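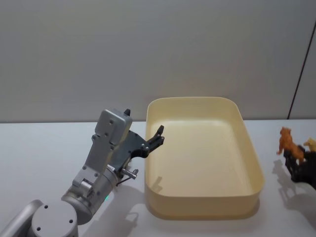 Section 6. Washing and storing the Viva tray

Wash the tray before first use and after any spill. Hand wash only. The corners are rounded, as on the cream tray on the white tabletop, so a soft cloth reaches all of the inside.

1. Empty the tray completely.
2. Wash with warm water and dish soap. Wipe under the raised lip.
3. Rinse, then let it air dry for 30 minutes.
4. Set it on a flat surface, open side up.

Note: Trays may be stacked when dry.

Caution: Do not use scouring pads or bleach. Do not lift a full tray by one side.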